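Dough notebook, October, written up at the back table while the second batch rests

Well, the rye is finally behaving, and I want to get it all down before I forget which changes I made and in what order. Delali Darko asked for my notes too, so I'll try to keep the handwriting honest when this gets typed up (sorry in advance, Delali, about the flour on the original).

Started at 6 a.m. with the Losen starter, fed the night before. Flour was the Plikstead medium rye, 200 g, with the Odoi white making up the rest of the flour bill. Salt 4 g. I had meant to use more water this time, but the last bag of Plikstead was so thirsty, and this new one is milled finer, so I held back a good splash and was glad of it. Water went in at room temperature.

Mixed by hand until no dry bits were left, then covered it and left it 60 minutes. I do like this part of the morning! The dough goes from a sulky lump to something you can fold without tearing, and you get to drink your coffee while it does the work. Folded four times over the morning. By the third fold it held its shape when I tipped the bowl, though it was still tackier than Delali's version from last month, and I'd love to compare the two side by side if she still has her sheet.

Shaping was clumsy. I dusted too much and the seam wouldn't close, so I let it sit a few minutes and pinched it again. Next time less flour on the bench and a wetter scraper.

Baked in the Tellar oven, lid on for the first stretch. The middle read 176 on the probe when I first checked and that's too low in Fahrenheit for rye, so back it went. The crust ended up darker than I wanted, but the smell was wonderful, and I'll leave it wrapped overnight before cutting.

To do: ask about a second probe, try the coarser rye, write the feeding times on the jar lid.
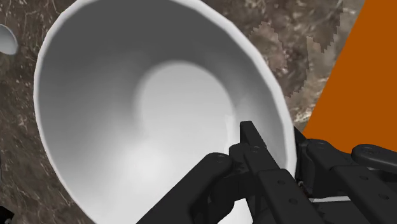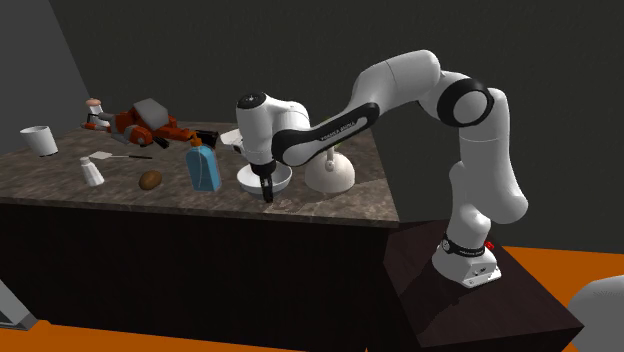 White bowl, first from above, then at the front of the counter.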